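How to score a declared innings in a club match

Reading time: 2 minutes

A declaration is entered at the moment the batting captain tells the umpires and the opposing captain. Note the time and the over in progress. The method below is the one used for two-innings games at Stirnasside.

1. Rule off the bowling analysis. If the over is incomplete, record only the balls bowled.

2. Mark both current batters "not out". Batters who have not gone in are entered as "did not bat".

3. Write the total with the wickets lost, followed by "dec". An innings closed with 5 wickets down and 15 extras reads "5 dec", with the extras shown on their own line. 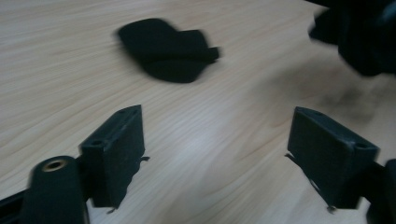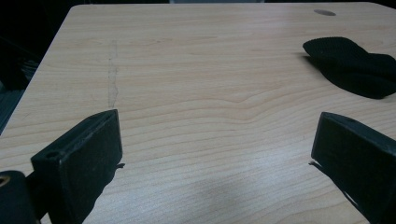

4. Add the batters' runs to the extras. The sum must equal the total. Then add the runs conceded by each bowler to the byes, leg byes and penalty runs, and check that this gives the same figure.

5. Start a new sheet for the next innings. Allow 10 minutes for the change, unless the interval falls at the same time.

If the two sums differ, check the wides first. In the Kivley scorebook they have a separate column and are easily missed when adding up the bowling. Correct the entry in red and have both scorers initial it.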